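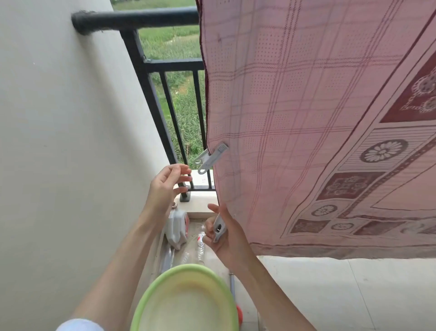
Clips first or hem first? Two teams asked this in June. Eltetti's answer, now club policy, was that either order is allowed as long as every person recording for a team uses the same one.

4.2 Recording the hanging task

The Lambrakis student project trains its arm on head-camera recordings of people hanging sheets. Record at 300 lux or more.

1. Start the Jemik logger and wait for the steady tone.
2. Hang the sheet from its top edge.
3. Take the lower hem in both hands, set well apart, and let the cloth sag between them.
4. Hold still until the logger beeps.

NOTE: Thin cloth lets the background show through. Label it "sheer" in the log.

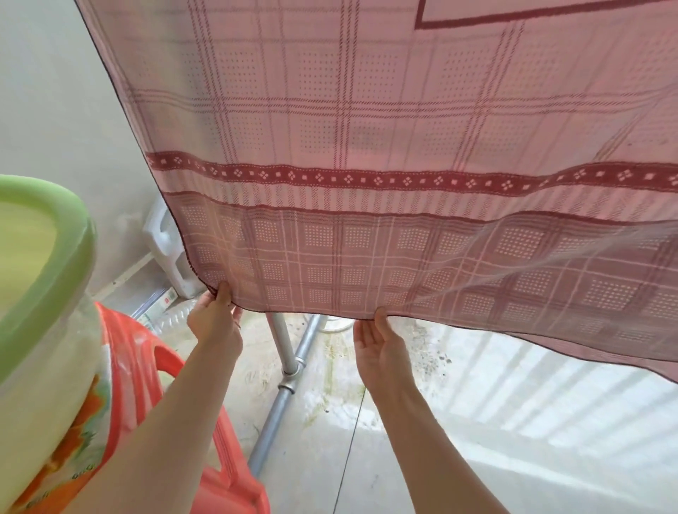

Dillmont Robotics Club – Set-up Guide, Issue 6 – Page 40

5. Pinch the side edge with the left hand.
6. Bring the clothespin to the edge with the right hand, just below the left.
7. Close the clothespin and withdraw both hands.
8. Stop the logger and save the file.

CAUTION: Do not turn your head quickly during steps 5 to 7. Blurred files are rejected at upload.

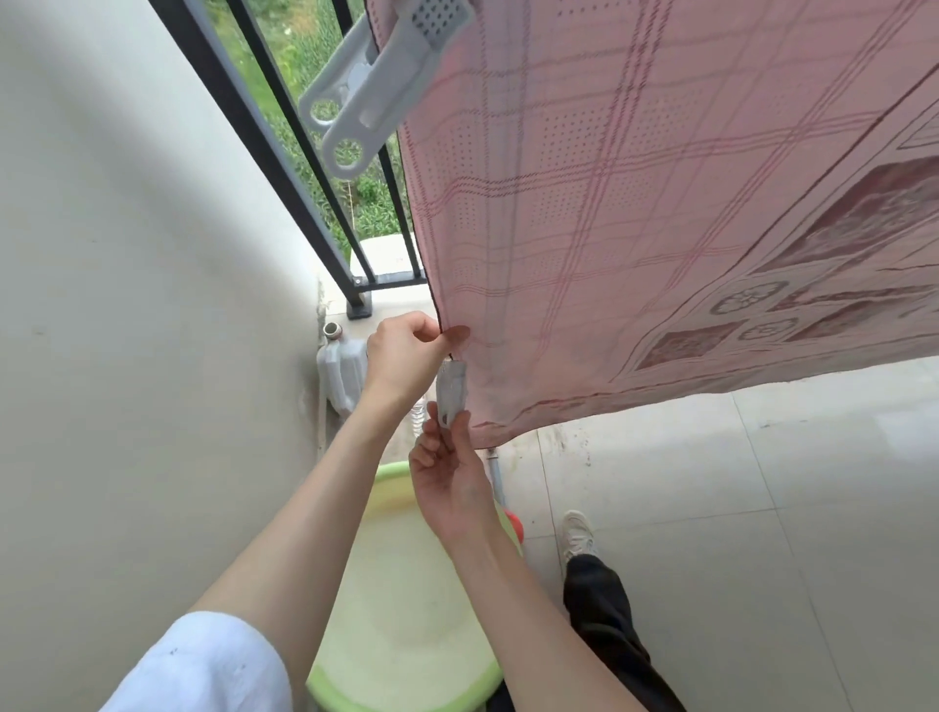
Could the left hand let go before the pin is closed? asked one reader of the last issue. It may, but file it as a separate grip type – code 586 – and leave it out of the base set.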